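I got to the Jimex open day a little late (parking!), and the teaching corner at the back was already packed. The idea is simple enough – you steer the arm with a handheld controller, and it saves every move you make so it can learn the job later. The job this time was working inside an old Dell desktop. I signed up for a turn and got 5 minutes, after a wait of 40.
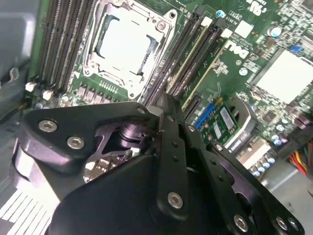

Go slower than feels natural, Samah Ragab told us, as the arm will learn your bad habits right along with the good ones. She wants 60 clean runs of each task before she trusts the result, and a jerky one gets thrown out.

Mine was jerky! I kept overcorrecting near the memory slots and my shoulders were up by my ears – but wow, was it fun. They're doing another open day in September, and I've already put my name down.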